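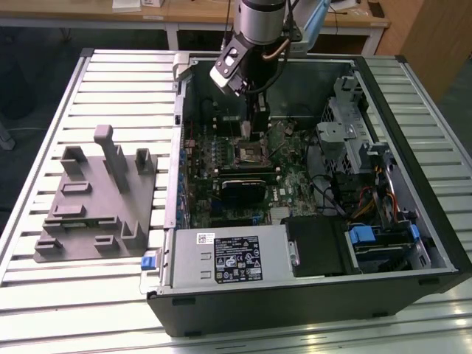
Inside the Old Towers: Baysal Workshop, Roltitthorpe

Text by Sumathi Warrier

I have sat through a lot of talks on second lives for office computers, and I usually come away believing less than when I went in. The slides show a clean tower going into a box and a clean tower coming out of a box, and whatever went on between the two gets an arrow. So when Baysal offered me an afternoon in March at the Roltitthorpe workshop, I asked if I could look at the part where the arrow goes. They said yes, a bit faster than I expected.

Their annual sheet gives 2,489 towers taken in and 2,119 "returned to use." I would like to know what returned to use means. Yichen Shi, who keeps the sheet, told me it covers any machine where the board, the processor, the memory or the power supply went on to another owner. That is a generous way to count. A tower that gave up one stick of memory and was then scrapped sits in the same column as one that went out whole. Yichen agreed that this was so and did not seem troubled by it. To be fair, the sheet does say it, in small type on the back.

The first thing you learn with the side panel off is how much of an old tower is there to hold other parts of the tower. The Dell at the top of the page has its drive cage, its fan housing and its power supply, and a bundle of red, yellow and orange wires finding its way past all of them. The blue release tabs on the drive bay are the sort of detail that gets called "tool-free" in brochures. I have opened a few of these at home and I own several tools because of it.

The socket

Everybody wants to talk about the processor, and I can see why. It is small, it travels well and it can be sold on. Aslı Değirmenci, who runs the bench, thinks people worry about the chip when they should be worrying about the socket. A chip can be dropped in an envelope (she would rather you didn't). The socket stays with the board, and once the load plate is open its pins have nothing over them. A bent one can finish a board that was otherwise fine.

I asked how many boards they lose that way. Aslı said "not many." I asked for a number and got "not many" again.

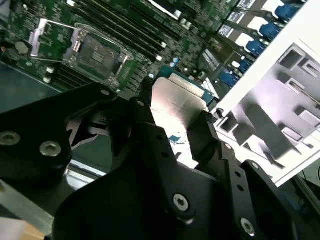 Open CPU socket with the load plate swung back, and a bank of black memory slots beside it.

Memory slots are a happier subject. The latches are easy to read and there is a notch to stop you getting the stick the wrong way round, although I have met people who got past the notch. If somebody sells you a course on fitting memory, keep your money.

What a used processor is worth

The price list for pulled chips comes from Vondton, who buy in lots of 80. A lot that size is no use to me or to anyone else trying to keep one machine going in a spare room, and I said so. There is a shelf price for single chips, but it is not printed anywhere I could find and I suspect it depends on who is asking. The model line on the heat spreader is still the best friend a buyer has. If a listing says Xeon E5 and stops there, ask for the rest of the line before you send any money, and then ask for a photo of the actual part. 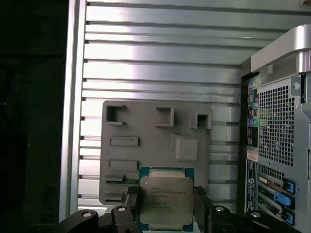 The other thing I would ask about is the board it came off. Two chips that look the same across a bench can want different sockets, and a seller with a tub of them may not have kept track. Ans Van Hecke, who has been buying secondhand parts for a lot longer than I have, writes the board number on a bit of tape and sticks it to the bag. It is a dull system and I have started using it.

I was also shown a Norkeo leaflet promising that any office tower can be stripped in one sitting by a beginner. Perhaps. My own first attempt took an evening, and the next evening as well, and there was a screw left over.

What stays in the case

Once the processor is out, people lose interest, and most of the computer is still sitting there. The black SATA cables are worth keeping if they are sound. The graphics card in a tower like the one below is low-profile, so it will suit a slim case, provided you have the right bracket. I can never find the bracket.
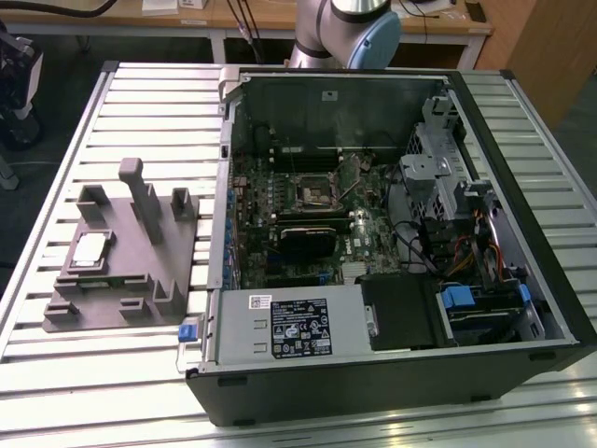

Dell tower on its side, CPU socket empty, low-profile graphics card still in its slot. Blue drive clips at lower right.

Power supplies I am less sure about. Sevim Avcı will put a used one straight into another build after a test and thinks I am being fussy. I think a supply with years of office dust through it has done its work. We have had this argument before and we will have it again.

As for the sheet, Yichen says next year's will list whole machines and parts in separate columns. Baysal's own target is more than 1,000 whole machines. I have asked for a copy when it is printed, with the back page included.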